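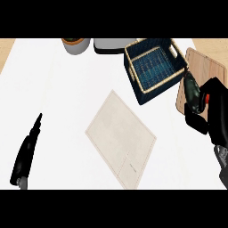 Trerura trial, two-arm table scene in the simulator. Green item at the right gripper, left arm idle.

May, notebook entry, started 9.40

Second day with the Trerura package from Grurero. We have it on evaluation until the end of the month and Bernd Ruppert wants a yes or no before the licence question goes upstairs. I am writing down what I did and what annoyed me, in that order where possible.

Installed on the Mühlbauer workstation, the one under the window. The installer wanted a newer graphics driver and said so only in the log, line 137. Cost me most of yesterday. After that it went through cleanly.

Scene used this morning is the supplied table set: basket, cutting board, pot, placemat, a green thing I have been calling the avocado. The label in the object list is only a number, so avocado it stays. Two arms, black grippers. Task for the trial is right arm picks the green item and puts it in the blue basket. Left arm has no job and should keep out of the way over on its own side of the table.

Ran 200 episodes with the default grasp planner, starting positions shuffled each time. I have not gone through the results file yet. First impression from watching the opening few: the approach is fine, but the arm likes to come in close to the cutting board, and with the board right behind the item there isn't much room for the fingers. Want to move the board back and repeat before blaming the planner.

Things I like:
Reset is quick. Press the key and the next layout is there.
Shadows are soft and sit where they should under the basket. The old package had objects looking as if they floated, and Uwe spent weeks on that.
Weave on the basket and the stitching or dots round the placemat hold up well enough for our camera work.

Things I don't:
The default view has black bands top and bottom and they cut into the scene. The pot loses its top part and so does the grey tray or box beside it. Fine for a demo, no good for us if the far row matters. There is a setting for the aspect ratio but it goes back to default on restart.
There is small print on the placemat which I can't read at this resolution. Don't care about the words, but if we want to test text reading we need a larger render.
Error messages. Code 2385 came up twice and the manual stops well short of it.

Rang Grurero support at 11.15, ticket 3529. They were polite and asked for the log. They think 2385 is a contact warning and can be ignored. I would like that in writing.

Uwe Strobel looked in after lunch. He says the Zillcombe people bought the full version and use only the scene editor, and that we should ask for a price on the editor alone. Bernd to ask — he has the contact.

Afternoon: tried swapping the placemat to the other side to see whether the left arm would react to it. It didn't, but then I had left its controller switched off in the config. Repeat tomorrow with it on.

To do
Save the aspect setting in the start-up script
Board further back, run the same set again
Left arm controller on
Send log to support
Back up the results file before the nightly clean-up gets it

Stopped 17.20. Workstation left on, please don't log me out.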